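4. Perceived scale in repeated stone textures

4.1 Background

Rubble masonry is among the most common surface finishes in visualization models of older town centers, and it is also among the least controlled. A joint pattern drawn once and repeated over a large surface gives the observer two cues to distance. The first is the change in apparent stone size along the surface. The second is the compression of the stone outline as the surface turns away from the line of sight. When the two agree, observers tend to judge wall length with small error. When the pattern is stretched in one direction, the cues disagree, and the direction of the resulting error depends on which cue the observer trusts.

Earlier sections dealt with coursed brick, where the horizontal joints give a third cue by converging. Irregular stone has no continuous joints. The observer has only the size and shape of the stones and the edges of the wall itself.

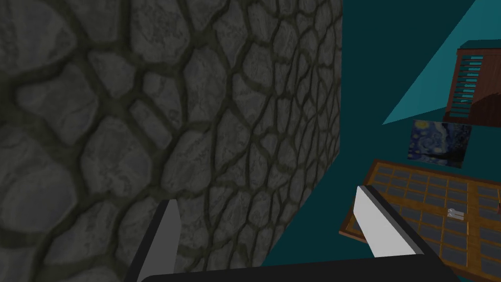 Texture gradient is normally expressed as the rate of change in element density per degree of visual angle. For a regular tile this can be computed directly from the tile dimension. For irregular stone it has to be estimated from the mean area of the elements, and the estimate becomes less stable as the surface approaches edge-on. The wall in Figure 3 falls in this difficult range: individual blocks span a wide area at the far left, while toward the right edge they are small and dense. A mean taken over the full surface would describe neither end. We therefore divided each wall into vertical strips of equal visual angle and fitted the gradient to the strip means, with the strip nearest the observer left out of the fit when it held fewer than two complete stones.

Figure 3. Irregular stone patterns in rendered interiors: a wall receding at a steep angle (upper) and a ceiling (lower).

4.2 Participants and procedure

The sample consisted of 84 adults with normal or corrected vision. Of these, 21 had professional training in architecture or surveying and were analyzed as a separate group. Each participant completed 117 trials in a single morning session, with a rest period after each third of the set. On each trial the participant viewed one wall and adjusted a horizontal bar until its length matched the judged length of the wall. No time limit was applied.

Wall patterns were drawn from two source sets. The Sukov set contains rounded stones with wide joints. The Lencho set contains angular stones with narrow joints and a larger spread in stone area. Both were prepared in Radent at the same mean element size, and neither included color variation between stones beyond a limited range of gray. Joint color was held constant.

4.3 Extension to overhead surfaces 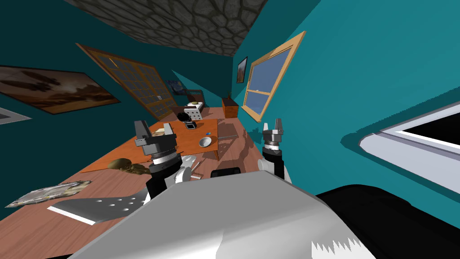 Section 4.3 prepared by Zinash Weldu, Kindoria

Stone patterns are applied to ceilings less often than to walls, and the literature on overhead texture is correspondingly thin. Vaults and undercrofts are the usual cases. The question for the present work was whether the strip method transfers to a surface that the observer does not expect to be vertical.

The procedure in 4.2 was repeated with the same participants and the same patterns. Signed error was larger overhead than on walls for both source sets, and the difference was greater for the Lencho set. Trained participants showed the same direction of error as the others but less spread. Tilting the room relative to the observer increased the spread in both groups without a consistent shift in the mean. In a view such as the lower part of Figure 3, the edge where ceiling meets wall runs at a slant, and the joint pattern supplies no straight line from which the tilt could be corrected.

The fitted gradient predicted the overhead judgments less well than the wall judgments. Part of the loss comes from the strips themselves, which were defined along the horizontal axis of the view and no longer follow the direction of recession once the room is rotated. Refitting with strips aligned to that direction recovered most of the difference for the Sukov set. For the Lencho set the improvement was small, and the residuals remained correlated with the spread in stone area. These residuals are carried forward to the model in Section 5.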